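Can it do the dishes yet (no)

19th October 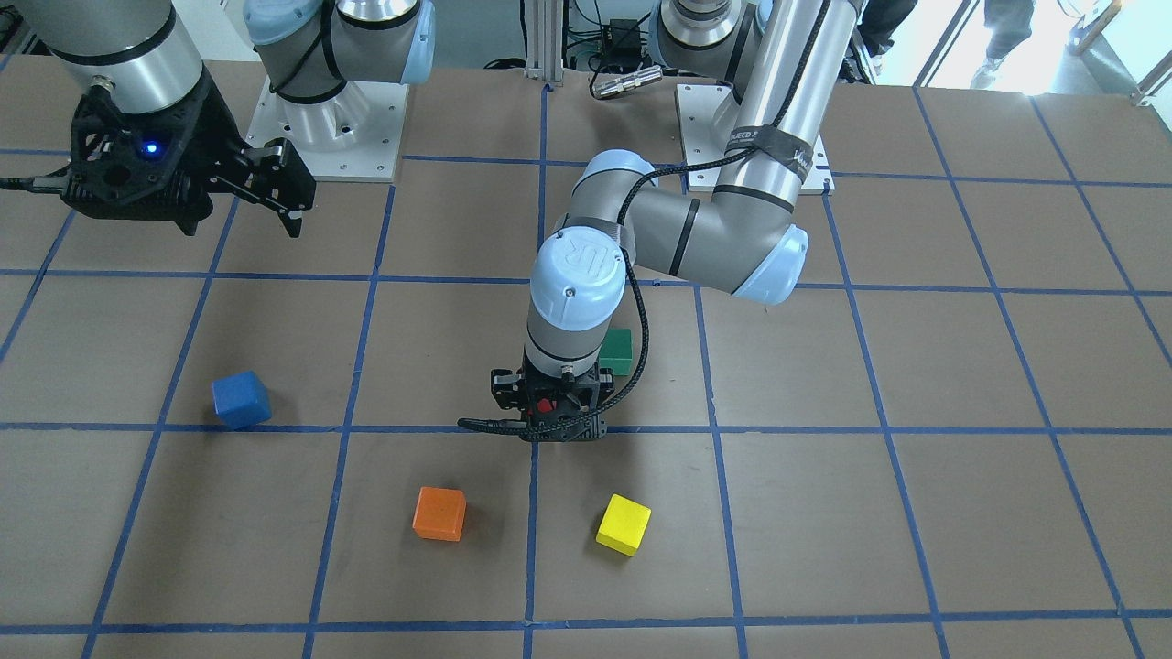 My sister asks me this every time she loads her dishwasher. When do I get the robot. She has three kids and a dog and a laundry pile she refers to by name, so fair question, and I've been putting off a proper answer since April. Short version - not yet, and the gap is bigger than the videos make it look. Longer version starts with tidying, because tidying is the chore everybody thinks is easy. Pick up thing, put thing where it goes. Four wooden cubes on brown paper, blue tape marking off squares, two robot arms over the top of it, and that is tidying with nearly all the hard parts taken out. Every cube is a cube. The table is flat. Nothing's under the couch. Now do it with one sock, half a banana and a charger that's tangled round a chair leg.

I'm not being snarky about blocks. Blocks are where you find out if your arm goes where you told it to. Squares on a table give you something to check against, you say put it there and either it's there or it's over a line. Try grading a made bed like that. I tried to write down what "made" means for a bed once and gave up after a page.

So, chores, in the order my sister cares about them.

Dishes. The dishwasher is a robot, we just stopped calling it one. What she wants is the loading and the unloading. Plates on their own I'd believe. Plates plus wine glasses plus that plastic tub that flips over and fills with water, no. Glass is horrible for cameras, they look straight through it. And wet stuff slips. Two plain fingers on the end of an arm are great for something chunky with flat sides and pretty hopeless for a teaspoon lying flat in a drawer.

Laundry. Folding has come along a lot, I'll give it that. I watched a demo from a company called Andum, towels out of a basket, and it folded them. Slowly. I had time to make coffee and drink it. But towels are rectangles. Asked the guy about fitted sheets and he laughed, then I laughed, then we talked about something else.

Floors. Done, mostly, if your floors are clear. Which means someone has to pick up first, see above.

Cooking. Skip.

The shop floor is a differnt story and people mix the two up all the time. Encarnación Carretero, who I worked with years back and who now runs packing at Maluleke, has had arms in there for a while. Boxes onto pallets. She likes them. She says they work because her people spent months making everything boring for them - same boxes, same height, same lights, a fence. She also told me their first supplier promised 99 percent of picks and she said great, what happens on the other one. Silence on the phone apparently.

Do the math on that at home. Say your robot handles 100 objects a day, easily done with kids. One goes wrong every single day. If it's a sock, who cares. If it's the mug her youngest made at school you are returning the robot.

And then speed. I timed myself clearing the kitchen table last night, 60 seconds, and I wasn't trying. Talking to the dog the whole time. I moved plates, wiped, stuck a lid on the butter, threw out a receipt after checking I didn't need it. That last one is the bit I keep thinking about. How does it know about the receipt?

Somebody will email me about Virkeo. Yes I've seen it. Nice video. It's the same kitchen in every clip and the cupboard doors are always open already. I'd like to see it open one. I'd like to see it open mine, which sticks, and you have to lift a bit and sort of hip it.

What would change my mind - a machine that goes into a house it hasn't seen before, gets told "clean up in here", and nobody touches anything for an hour. Doesn't have to be fast. Doesn't have to do the fitted sheet. Just don't break stuff and don't put the banana in the toy box.

I do think the two arm thing matters by the way, meant to say that higher up. Loads of housework is hold this while you do that. Jar and lid. Pillow and pillowcase. Dustpan, brush. One arm gets stuck on those very fast unless you bolt the jar down, and I'm not bolting down jars.

Anyway, told my sister to keep the kids on dish duty. She says they drop things too. Going to write up the Trirus window cleaner next if I can get it to stay on the window, otherwise it'll be the post about gutters I keep promising.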